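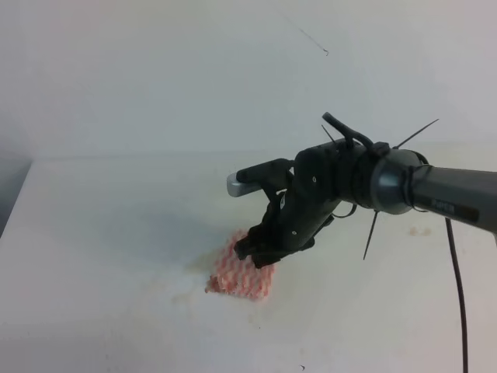

Dictionnaire en C# : l'ordre des clés change après une suppression, c'est normal ?

Posté le mardi 18 août dans Langages / .NET

Bonjour à tous,

Je maintiens une petite application interne qui s'appelle Skulico (je n'ai pas choisi le nom, je n'ai pas choisi l'application non plus). Elle charge des libellés dans un Dictionary<string, string>, puis les affiche dans un menu avec un foreach tout bête. Depuis des années, le menu sort dans l'ordre où les entrées sont ajoutées au démarrage, et tout le monde est content, ou du moins silencieux.

La semaine dernière j'ai ajouté un écran qui permet de retirer un libellé et d'en remettre un autre. Et là, le nouveau ne se met pas à la fin. Il va s'installer exactement à la place de celui que j'ai supprimé, comme un cousin qui reprend la chambre d'amis.

En gros :

var menu = new Dictionary<string, string>();
menu.Add("acc", "Accueil");
menu.Add("cli", "Clients");
menu.Add("fac", "Factures");
menu.Remove("cli");
menu.Add("exp", "Exports");

À l'affichage j'obtiens Accueil, Exports, Factures. J'attendais Accueil, Factures, Exports. J'ai relu mon code plusieurs fois, puis je l'ai fait relire, ce qui m'a valu un haussement d'épaules et la suggestion de redémarrer Visual Studio. J'ai redémarré Visual Studio.

Est-ce un bug du framework, ou de moi ? Et si c'est de moi, comment garder l'ordre d'insertion sans tout réécrire ? J'ai 4 écrans qui dépendent de ce menu et très peu d'enthousiasme.

Merci d'avance.

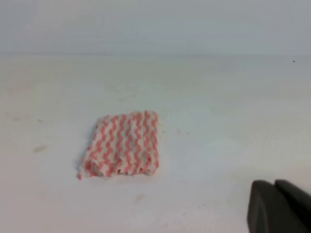 ullon

Pas de bug. Dictionary ne garantit aucun ordre d'énumération, c'est écrit dans la documentation, dans un paragraphe que l'on découvre en général une fois le mal fait.

Ce que tu voyais avant était un effet de l'implémentation. En interne, les entrées sont rangées à la suite dans un tableau, et tant que tu ne supprimes rien, le foreach parcourt ce tableau du début à la fin. D'où l'illusion. Quand tu appelles Remove, la case est marquée libre et ajoutée à une liste de cases à recycler. Le prochain Add prend la première case disponible, donc celle de "cli". Ton "exp" a simplement trouvé un logement vacant.

Pour ton cas, je ferais une List de petits objets avec une clé et un libellé :

var menu = new List<EntreeMenu>();
menu.Add(new EntreeMenu("acc", "Accueil"));

et pour retrouver un élément :

var e = menu.FirstOrDefault(x => x.Cle == "fac");

Oui, c'est une recherche linéaire. Sur un menu de 10 entrées, ton processeur s'en remettra. Si un jour tu en as des milliers, le problème sera d'abord pour la personne qui doit lire le menu.

Si tu tiens à l'accès par clé, regarde KeyedCollection<TKey, TItem> dans System.Collections.ObjectModel. Tu en hérites, tu surcharges GetKeyForItem, et tu as à la fois l'ordre et la recherche par clé. C'est une classe ancienne, mal aimée, et elle fait très bien ce travail.

Évite en revanche OrderedDictionary dans sa version non générique, sauf si les conversions depuis object te manquent.

bhardwaj_dev

utilise SortedDictionary, c'est trié et ça règle le problème. j'ai fait ça sur un projet il y a 5 ans et jamais eu de souci

sanodetti

Attention à la réponse précédente : SortedDictionary trie selon la clé, pas selon l'ordre d'insertion. Avec les clés de l'exemple tu obtiendrais acc, exp, fac, donc exactement le menu dont tu te plains, mais cette fois garanti par contrat. C'est un progrès, en un sens.

D'accord avec ullon pour la List. J'ajoute une chose : si l'ordre du menu a un sens pour les utilisateurs, mets-le dans les données. Une propriété Position de type int, puis un OrderBy(x => x.Position) au moment d'afficher. Tu peux alors garder ton dictionnaire tel quel et tes écrans ne voient pas la différence :

foreach (var e in menu.Values.OrderBy(x => x.Position))

Il faut juste que la valeur soit un objet et plus une simple chaîne - une demi-heure de travail, café compris. Numérote avec des trous entre les positions, tu seras content le jour où on te demandera de glisser une ligne au milieu. On te le demandera.

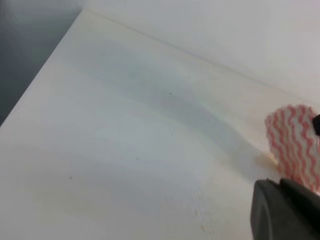
Sujets proches

HashSet et ordre d'énumération : même piège, autre classe
Modifier une collection pendant un foreach : InvalidOperationException
Initialiseurs de dictionnaire : différence entre Add et l'indexeur quand la clé existe déjà
Clés insensibles à la casse avec StringComparer.OrdinalIgnoreCase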